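Das Verzeichnis

Amirul Pasaribu führte das Verzeichnis der Grußkarten seit dem Oktober, in dem der Verlag Vokow den Nachlass übernommen hatte. Es umfasste 912 Blätter, davon 634 Aquarelle, der Rest Federzeichnungen und Andrucke. Alle trugen auf der Rückseite einen Anlass: Muttertag, Erntedank, Einschulung, Kindertag. Blatt 133 trug keinen.

Er notierte: Aquarell auf Büttenpapier, Hochformat, zwei Kinder mit einem Drachen, rechts unten signiert. Zustand gut, leichte Stockflecken am oberen Rand. Im Feld »Anlass« setzte er einen Strich. Das Programm von Starnix nahm den Strich nicht an und verlangte einen Eintrag aus der Liste. Die Liste hatte sieben Einträge. Er prüfte sie nacheinander und wählte keinen.

Am Freitag rief er in Hultthorpe an, wo die Malerin bis zuletzt gewohnt hatte. Frau Goh, die Nichte, nahm nach dem vierten Klingeln ab. Er las ihr die Beschreibung vor, einschließlich der Stockflecken.

»Hat der Drachen einen Schwanz aus Schleifen?«, fragte sie.

»Ja. Abwechselnd rot und ockerfarben.«

»Dann ist es das vom Küchenschrank. Es hing innen an der Tür.«

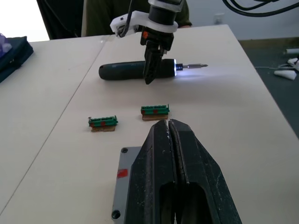 Greifer vor heller Tischfläche

Er fragte nach dem Anlass. Frau Goh sagte, es habe keinen gegeben. Die Tante habe die Karten stets ein halbes Jahr im Voraus gemalt, Ostern im Herbst und Weihnachten im Frühling, und an den Feiertagen selbst habe sie nichts verschickt. Dieses Blatt sei an einem gewöhnlichen Nachmittag entstanden, für ihren Bruder und sie. Es habe geregnet, der Drachen sei im Flur geblieben.

»Auf dem Bild ist der Himmel blau«, sagte Pasaribu.

»Das war so bestellt«, sagte Frau Goh. »Von meinem Bruder.«

Er bedankte sich und legte auf. Danach öffnete er die Maske erneut. Unter »Bemerkungen« waren freie Eingaben zulässig. Er schrieb: Privat, nicht zum Druck vorgesehen, Auftraggeber ein Kind. Das Feld »Anlass« blieb rot umrandet. Speichern ließ sich der Datensatz nur als Entwurf – mit dem Hinweis, Entwürfe würden beim Export nicht berücksichtigt.

Er speicherte ihn als Entwurf. Dann schob er das Blatt in eine säurefreie Hülle, schrieb die Nummer mit Bleistift auf den Rand und suchte im Schrank nach einem Umschlag, der groß genug für das Format war. Die Adresse in Hultthorpe hatte er noch auf dem Notizblock.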